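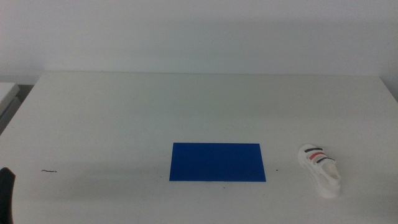

The Week the Arm Forgot How to Stop

The stop button worked. Keep that in mind, it matters later. On the morning of 09/07/2022 somebody at the Tellden test shop pushed it, the arm froze where it was, and that should have been the end of a boring story about a bad cable.

It wasn't a cable. It took 15 days to find that out, and by then the shop had swapped two good motors, blamed the table, blamed the software and sent a long unfriendly email to Driko, the small firm that writes the motion controller. Driko sent a long unfriendly email back. Both sides turned out to be a little bit right.

First, the job. Tellden tests picking. Small stuff: toys, shoes, boxes, things with odd shapes and no good place to grab. A piece goes down on the white table, the arm picks it up, the arm sets it on a blue sheet. Clear it, put it back, go again. A run is 300 of these. Dull work, and it is meant to be dull. A miniature sneaker is a favorite because it is mean. Hollow at one end, rounded at the other, never quite sits the same way twice. Anything that can carry one of those to a blue rectangle all day can probably handle your returns bin.

On the Saturday, the arm came down for a pick and kept coming. Fingers hit the table. Not hard enough to break anything. The controller should have felt the push and backed off. Instead it pressed, waited, pressed again, then swung up and out at full travel speed, well past where it had any business going. Nobody hurt. The person running the test had been leaning in a moment before to nudge the part straight.

That last bit is the reason anyone is still talking about it.

Here is what the shop thought, in order.

Day one: cable. Cables loop on these arms, they flex all day, they crack inside where you can't see it. Good guess. They changed it and got through a clean run and went home happy. Next run, same thing. Down, push, push, swing.

Then motors. The shoulder ran warm, so out it came. Then the elbow, which had nothing wrong with it at all and still has nothing wrong with it, it's in a drawer. Then somebody put a level on the table and found it low at one corner and there was a whole afternoon of shims. The table is fine now. The table was mostly fine before.

What nobody wanted to look at was the log, because the log was enormous and the timestamps were off. When they did look (a rainy Tuesday, lots of coffee) there it was. Seven faults. Every one of them came after a pause. Not a stop, a pause. An operator would hit pause on the screen, reach in, fix the part, hit resume. Most times, fine. Seven times, not.

Pause and stop are different things on this controller, and this is where the Driko half of the blame comes in. Stop cuts power to the motors. Pause doesn't. Pause holds the arm in place with the motors live and the program waiting. It also, in the version Tellden was running, let the force check go to sleep after nine seconds. Saves a bit of processing. On resume the check was supposed to wake up before the arm moved. If the arm had been paused partway through a descent, it woke up after.

So for a short stretch the arm was moving blind. It couldn't feel the table, and it thought it was still above it. Push, wait, push. Then the check woke, saw a huge force it hadn't been expecting, and ran the escape move. Fast, up, away. The escape move did exactly what it was written to do. It was written for a fenced cell with no people in it.

And the Tellden half: the manual says don't reach in on pause. Page two, bold type. Everyone in the shop had read it at some point, everyone did it anyway, becuase a full stop means re-homing both arms and re-homing is slow. With 300 picks to get through, you start shaving. The shop's own written procedure said "pause and adjust." It had said that since the bench was built.

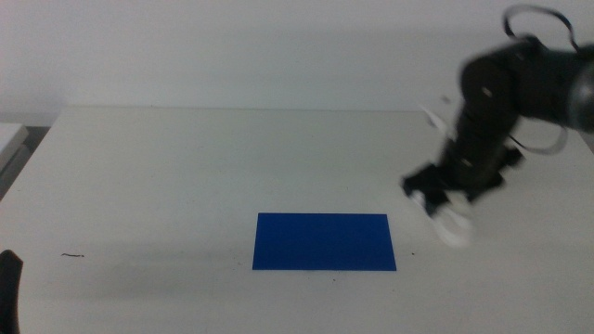
Sibiya, writing in after an early version of this story ran in our newsletter, thinks we were too easy on the shop. "You have a pause button on the same screen, in the same color, right next to resume, and people are told to be careful," the note says. "Careful is not a safety system. If a hand can get in there with the motors live, a hand will get in there. We had the same thing on a packing line and the fix was a light curtain and one bad week of complaints."

Fair. Hard to argue with. The light curtain is on the list at Tellden, though the list is long and curtains cost money, and the shop would like it known that the bench arms are small and not very strong. That's true. They are also fast, and a small fast thing at face height when you are bent over a table is plenty.

What has changed so far. Driko pushed an update in late July. The force check stays awake through a pause, no exceptions, and resume now makes the arm lift slowly to a safe height before it does anything else. That costs a little time on each resume. Complaints came in right away. The update stayed.

At the bench, "pause and adjust" is gone from the procedure. It's stop, reach, re-home, go. The escape move is capped at a crawl, which looks a bit silly, the arm sort of drifting off like it forgot something in another room. There's a floor limit in software too, set just above the tabletop, so a blind descent ends short of contact even if the force check is sound asleep. That one should have been there from day one and the shop says so freely.

Re-homing is still slow. Kikell, the outfit that sells the arm mounts, has a bracket that is meant to let an arm find home without the full dance. Tellden has one on trial. Early word is good on the left arm and strange on the right, and no, they don't know why yet.

A few things for anyone running a bench like this one, picked up from the logs and from a lot of phone calls.

Find out what your pause does. Not what the button says. Get the controller docs and look for whether the motors stay live, then look for anything that times out. If the docs don't say, ask in writing.

Test resume from bad places. Tellden had tested pause and resume plenty, always with the arm parked up high, where it works great. Try it halfway down. Try it with the fingers closed on something. Walk away for a while first, then resume, standing well back.

Fix your clocks. The arm log and the screen log at Tellden disagreed by enough to hide the pattern for two weeks. If they had lined up, the pauses would have jumped off the page on day one and there would be one less motor in a drawer.

And write down the near ones. Going back over it, two operators remembered the arm "feeling weird" on resume in the spring. Neither one made a note. No damage, no reason to, the run finished and the numbers looked ok.

The runs are going again, with the same blue sheet and a slower count per day. The emails between the two firms are friendlier. Driko has asked for the raw logs from all seven faults and Tellden has sent six - the last file won't open, and they're still working on it.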